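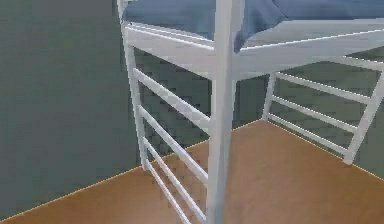 *Rendered view: white bed frame with blue mattress.*

**March 1, 2018. Workshop notes, responsible sourcing review, Markedeck**

Present: N. Costa, L. Valentini. The session covered the draft supplier code and the scoring sheet that goes with it.

The draft was tested against 15 supplier files from the Trimonville office. Caputo met every labor requirement but supplied no energy records for its second site. Noemi Costa recommends a score of "incomplete" in such cases, as the present sheet gives a zero and hides the difference. Agreed.

Leonardo Valentini questioned the 60-day payment term. Small suppliers cannot fund new reporting work while waiting that long. The term is to be discussed with Zestilthorpe before the July revision. 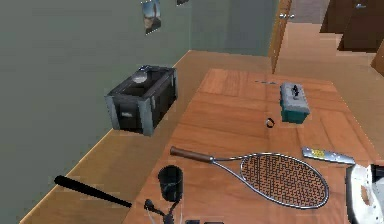 ## Open items

- Reword clause 8. "Reasonable effort" was read in two different ways by the two reviewers.
- Weight for waste reporting stays at 10 percent until the remaining files are scored.
- Costa to write to Caputo regarding the missing records.
- Old scoring sheets to be kept with this notebook.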